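The robot that never needs looking after, and the man who looks after it

The sales talk for the two-armed cell at Josto lasted 22 minutes, and for most of that time I was told how little attention it would want. It would stack boxes on a shelf. It would learn new boxes by being shown them. It would more or less run itself. Then I asked who switched it on in the morning, and the room went a bit quiet.

The answer is Kipchumba Mussa. He came to Josto from a bakery line, where he kept slicers and wrappers running, and he is not easily impressed. His day with the arms starts before anyone has asked them to move anything. He goes round the bolts at the base with a spanner. He runs each joint to the end of its travel and back and listens. He tugs the cables, gently, the way you might check a child's seat belt.

"The arm is fine," he told me. "The arm is nearly always fine. It's the wire that goes to the arm."

A cable on a moving joint bends every time the joint does, and a cable tied too tight will wear through or pull its plug loose. One tied too slack will catch on things. Mussa has his own idea of the right loop, which differs from the one in the manual, and he and the supplier, Videlard, have exchanged some stiff emails on the subject. I saw the drawing in the manual. I would back Mussa.

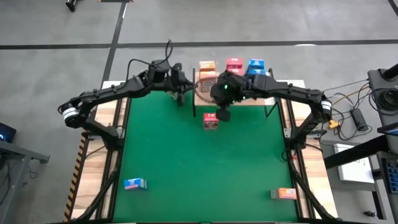 After the cables comes the part he likes least, which is telling the machine where everything is. The arms have no great sense of their own whereabouts. If the table gets a knock from a passing trolley, the program will carry on reaching for the place where the shelf used to be. So he brings each gripper down to a set of known points and corrects the numbers. On a good morning this takes 10 minutes. On the morning I watched, the left arm came up short at the same corner three times, and he ended up taking the gripper off and refitting it. One screw had backed out by less than a full turn.

Videlard's brochure calls this step "automatic". I asked Mussa about that and he went to make tea.

None of this makes the thing a fraud. Once it is set up it can pick up a small carton and stand it on a shelf, and it will do so at two in the morning without complaint. But a person can do that too, and a person doesn't need telling that the table has moved. Iria Makokha, who signs off the spending at Josto, says the comparison is unfair, as the cell is there to find out what is possible. Perhaps. The brochure had a payback chart in it, though, and I notice the chart had no line for Mussa.

He does keep a line for himself, in a hardback notebook with grease on the cover. Since October he has logged 22 stoppages. By his reckoning nine were down to cables or plugs, and most of the others were things that had shifted when they shouldn't have. Next to one entry he has written only "me", and underlined it — he had left a joint's speed limit at the setting he uses for testing and spent half a shift wondering why the right arm was so slow.

I'd like to see more notebooks like that and fewer charts. When I left he was waiting on a new plug from Videlard, the old kind, which they have stopped making.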